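Weekly inspection, two-arm nail sorting cell, Koskela workshop
Checked by Helmi Jääskeläinen, July 8, 2018
Cell hours at start of check: 3391

Thank you to whoever left the spanners in the right drawer this time, it made a lovely start to the morning! Comments are under each point as usual, and I have gone on a bit in places, so please bear with me.

1. Isolator off and tagged before hands go in
OK. Tag number 336 used and returned to its hook.

2. Base plates and front rail
OK, after a little work. I went over the bolts on both plates and one on the left arm took a good part of a turn before it felt snug. It was on the April list as well, so I have put a paint mark across the head and we shall see whether it creeps.

3. Cables at wrist and gripper
Watch. The black cable on the left arm makes a generous loop around the gripper and wrist. I can't find any rubbing, but I'd be happier with it drawn in and clipped. Please do this with the arm at full reach, or it will be too short for the far side of the tray (we have all done it once).

4. Gripper fingers
OK. Wiped both pairs, no chips that I could feel. The spare set from Grarkance is still in its bag.

5. Wrist cameras
OK for sharpness with the arm at rest. Cleaned with the soft cloth only, please, never the blue roll.

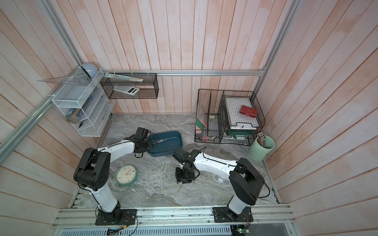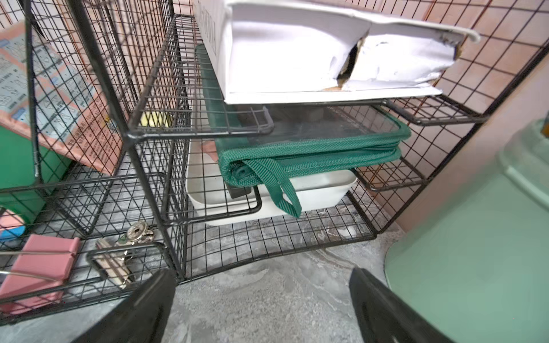
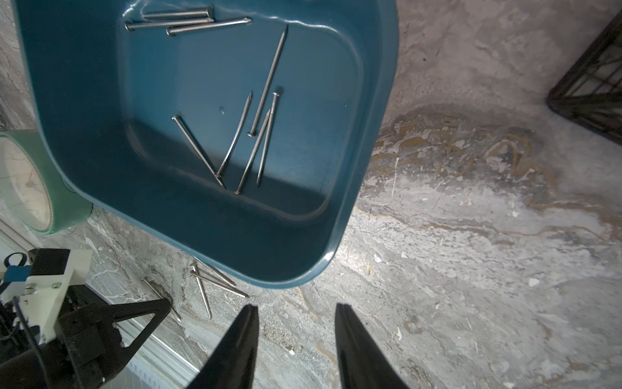
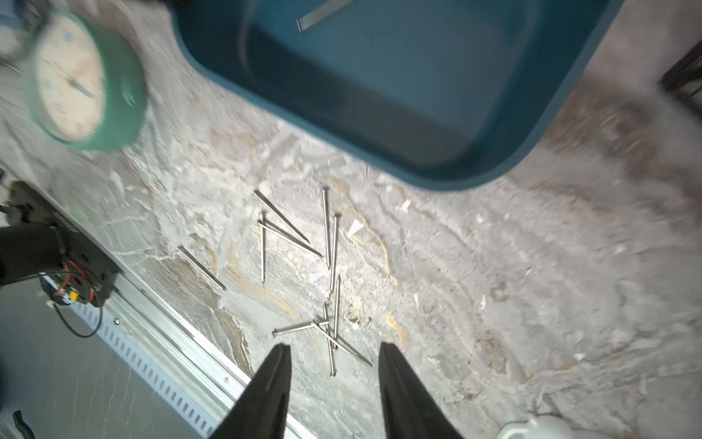 Altard cell: overall view first, then three wrist camera views. Nails on the floor in the first, third and fourth.

6. Floor clear of loose parts
Not OK. There are nails lying outside the blue tray, and they do find their way towards the rail if they are left. Sweep with the magnet before each run and again at the end, and tip what you collect back in the tray.

7. Small circuit boards and wiring at the front edge
Watch. Red and black wires are trailing across the rail by the left base plate. A short run of trunking would sort it out nicely, and I believe there is a length left over from the Cenuson job. Connectors all pushed home and none of them warm after 30 minutes of running.

8. Storage within reach of the arms
OK with a comment. The big white box on the black rack overhangs its shelf and the cardboard is badly torn, so I would like it pushed back or, better still, its contents moved to something sturdier. The strap on the green organiser hangs down in a loop too, and wants tucking in before a finger catches it.

9. Emergency stop
OK. Pressed 5 times from different positions, and both arms held every time.

10. Slow run after the check
OK. Nice and quiet, apart from a faint tick in the left shoulder which I have heard before and which doesn't seem to be getting any worse. I'll listen again next time with the lid off.

Still open: points 3, 6, 7 and 8. Initial and date them on the sheet by the door when they are done.

H. J.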